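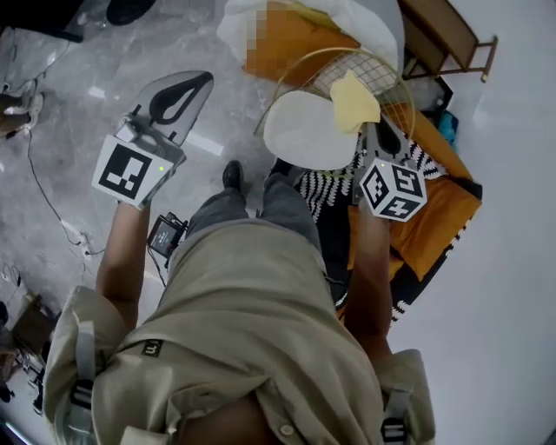 The Pile on the Floor

Most rooms have one. It starts with a blanket that came off the sofa and was never folded, and a cushion lands on the blanket, and then a bag gets put down next to the cushion. By the end of the week it has its own place in the house and people walk around it.

We have been running stories on storage since October, and the letters that come back are mostly about soft things. Readers can deal with books and pans. Cushions, throws, cloths and fabric bags are harder. They have no fixed shape, they don't stack well, and few homes have a shelf that was built for them. So this feature is about one pile of that sort, the kind with a striped blanket at the bottom, and how to get it off the floor.

Start by pulling it apart. Lift each item out by itself and put it down where you can see it. Don't fold anything yet. People tend to fold the first thing they pick up and then have to find somewhere to put it, and the folded thing ends up on top of the pile it came from.

Cloths come first. They are small and light and they hide whatever is under them. Pick each one up by the middle or by a corner and let it hang for a second so the folds drop out. You can tell quickly whether it is a duster, a napkin or something that belongs in the wash.

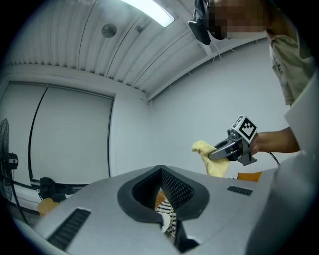

A pale yellow cloth, lifted clear. Cloths come out first.

Next, the cushions. Square ones can stand on edge in a basket or along the back of a bench. Round ones roll, so lay them flat, with the biggest at the bottom. If a cushion has gone thin in the middle, decide now whether you would sit on it again. If the answer is no, take off the cover, wash it and keep it for a better insert.

Wire racks are a nuisance in a pile because everything catches on them. A round rack with a grid can hang from one hook on a wall and hold cloths that are waiting to be used, or it can lie flat on a side table. Hang it low enough to reach without a stool. Ours hangs 31 inches off the floor, next to a door, and it holds the dusters.

The blanket is the last thing up. A patterned one is easier to fold than a plain one, as the stripes show you where the middle is. Spread it out fully, bring the long sides together, then fold in thirds. Roll it if it is thick. A rolled blanket stands up in a tall basket and takes less of the shelf.

That leaves the fabric bag. Empty it completely, including the bottom seam. Then use it. A plain white bag will hold all the loose cloths, and it can go on the back of a door. It also makes a good laundry carrier for cushion covers.

If you need to buy something, buy one thing. We tried three pieces over the winter. The Vallholm bench has a lid and an open space inside, deep enough for four cushions and a blanket. It costs $339, and the lid closes slowly, so it is safe around children. The Gidier basket is $25 and will do for most people. It is wide at the top and has two handles, and it fits under a low side table. The Amegashie wall rail comes with 2 hooks in the box and more can be added. It was the one our testers argued over. Half of them thought it looked like a school coatroom, and the others kept it.

Floors matter too. On stone or tile, a blanket slides when you kneel on it, so do your folding on a rug or a bed. On carpet, check underneath before you vacuum. Small things work their way to the edge of a pile and stay there. Keep cables and power strips well to one side, and never leave fabric on top of them.

A reader in Jalodcombe wrote to tell us she gives her pile one evening a week. She puts the radio on, sorts until the news comes on, and stops wherever she is. Whatever is left goes in the basket for next time. She has done it this way for two years and says the blanket has not been back on the floor except when somebody is lying on it.

Wash cushion covers inside out with the zipper closed. Cotton throws can go in with them if the colors are close. Wool should be aired over a rail for an afternoon and brushed. Put everything away fully dry, particularly in a bench with a lid, where a damp blanket will smell by the weekend.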